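Ticket 112: Ticket prize form does not send confirmation
Site: Zindov Cars, Sondthorpe branch, competition page
Opened by: Elikem Adjei
Status: waiting for customer

Elikem Adjei wrote:
Good morning. We run a giveaway of family passes for the stunt driving show at the Surnodmont arena. Since the weekend, people who enter tell us that they press Send and the page returns to the top. They receive no email. Some of them have entered three or four times. Please can you look at it, the draw closes soon.

Lwazi Ntuli wrote:
Hello Elikem, thank you for the report. I made a test entry on Sun 29 March with my own address. The entry was saved, so the names are not lost. Only the email is missing. In the mail queue I see 33 messages with error 400. Can you tell me if somebody changed the sender address of the branch?

Elikem Adjei wrote:
Yes, in January we moved from the old Lis mailbox to a new one. But the service reminders go out without a problem.

Lwazi Ntuli wrote:
The reminders use another template, this explains it. The competition template still had the Lis address written inside. What I did:
- replaced the sender address in the template
- emptied the page cache
- made a second test entry, the email arrived after 10 seconds

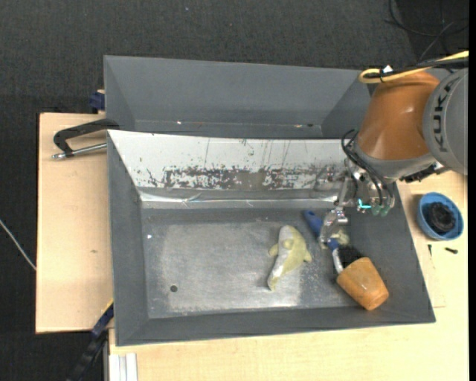 I did not send the old messages again yet. In the list there are many double entries, and I do not want that one person receives the same email four times. I can remove the doubles by email address and keep the first entry of each person. Please confirm that this agrees with your rules for the draw.

The page still jumps to the top after Send. It is a separate fault, the thank you text is hidden under the banner on small phones. I will open a new ticket for it.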